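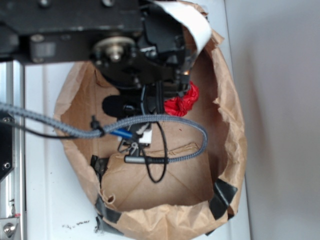 2 min read

Harkier Tosh Doorstop, heavy

Your door wants to close. It has wanted to since the house was built, and the folded beer mat has only encouraged it. The Tosh weighs 3 kilos, most of it sand, and sits where you put it.

The cover is wool from the Makilix mill, in Hokside Grey or a green we were talked into.

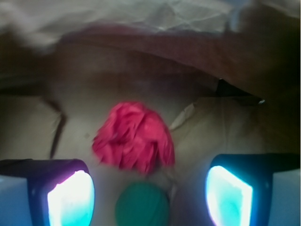
Covers unzip for washing at 30 degrees. Take the sand bag out first. One customer did not, and now has a very clean beach in the drum.

Height: 119 mm
Order code: 3319
Colours: grey, green
Delivery: 7 working days, a bit longer in July
Not suitable for: revolving doors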